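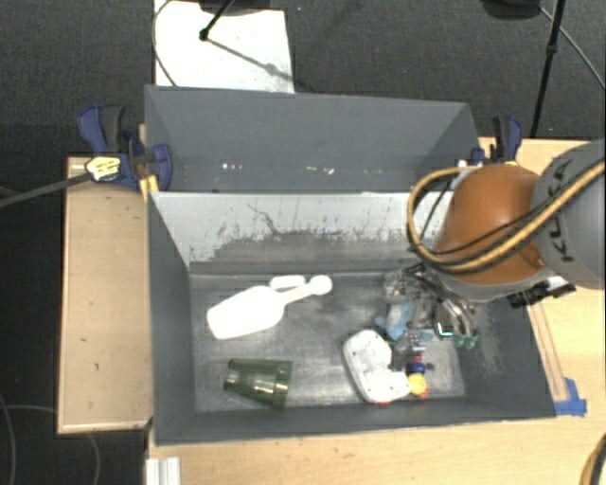 About the Bin Cell

The bin cell is one of three robot cells at Zeleke, and it is the one most visitors ask about. Zeleke is a small automation workshop in Flesstead. We build and test picking setups for companies that have to sort mixed goods, and we look after the cells we have already delivered. This page covers how our own cell is put together and how we keep it running.

What the cell does

The arm is a KUKA. It reaches into one gray bin, picks up an item, and moves it to the second bin directly behind. When the front bin is done, the job runs the other way. The items are ordinary household and workshop things: cups, scoops, small colored pieces, crumpled clear packaging. We choose them to be awkward. A cup on its side is a different problem from a cup standing up, and clear material is hard for most vision systems to find.

The gripper has curved metal fingers with dark green tips. The tips are the part that wears, and we treat them as a supply item, the same as tape or cable ties.

How it is set up

The bins sit between light wooden work surfaces. We used wood on purpose. It is easy to cut, easy to mark, and if the arm comes down in the wrong place we would sooner replace a panel than a wrist joint. The bins are held at the sides with hand clamps. We tried bolted brackets in the first year and went back to clamps, which let one person change a bin in 5 minutes with no tools.

After any bin change, the corners have to be taught again. The steps are short:

Switch the arm to manual at reduced speed.
Check that both clamps are tight and the bins don't rock.
Jog the gripper to each inside corner of the front bin and save the point.
Do the same for the rear bin.
Run ten picks at low speed with someone at the stop button.

The hose and cable along the arm are left with a generous loop. A tight hose looks neater, but it pulls when the last joints turn, and the first one we fitted split at the collar. If you are dressing a similar arm, move it through its full reach by hand control before you fix anything down, then add more slack than you think you need.

Looking after it

Gareth Treloar is in charge of the cell day to day. He starts each morning by wiping the finger tips, checking them for cuts, and clearing any crumbs and chips out of the bins. Small fragments get carried over with the items and collect along the bin edges, where they can confuse the depth reading.

The bin walls get scuffed and scratched by the gripper, and the inner rear wall of the front bin takes the worst of it. We don't repaint. Fresh paint changes how the light reflects, and then the vision settings have to be done over. A bin is replaced when the wall is dented enough to catch a finger tip.

The longer jobs go by the calendar. Every 180 days we take the gripper off, clean the linkage, and check the mounting bolts with a torque wrench. Every 365 days the arm gets a full inspection, with the hose and cable removed and looked at along their whole length. Both jobs are written up in a paper log that stays with the cell. The log is plain, but it has helped us find two faults that the software never reported – one was a bolt that had been a quarter turn loose at three checks in a row.

Our longest run without a stop so far is 3,239 picks. It ended with a worn tip that should have been changed the day before, and the morning check was added to the routine the following week.

Who we are

Marjorie Ackroyd started Zeleke after a long spell repairing packing lines in Cerkembridge. She still does the site visits and most of the quoting. Gareth joined as a maintenance fitter and now runs the test floor. The rest of the team split their time between programming, wiring, and work at customer sites, the largest of which is a returns warehouse in Nelcombe.

We take on repair work for cells that other firms built, as long as the drawings are available or we can spend a day on site making our own. We don't sell arms. If you need one, we'll tell you what reach and payload to ask for and leave the buying to you.

Visits

The cell can be seen running by appointment. Please wear closed shoes and leave loose scarves and lanyards at the front desk. You are welcome to bring a few of your own products to try in the bins – small items work best, and nothing made of glass, please.

Last updated: September 2020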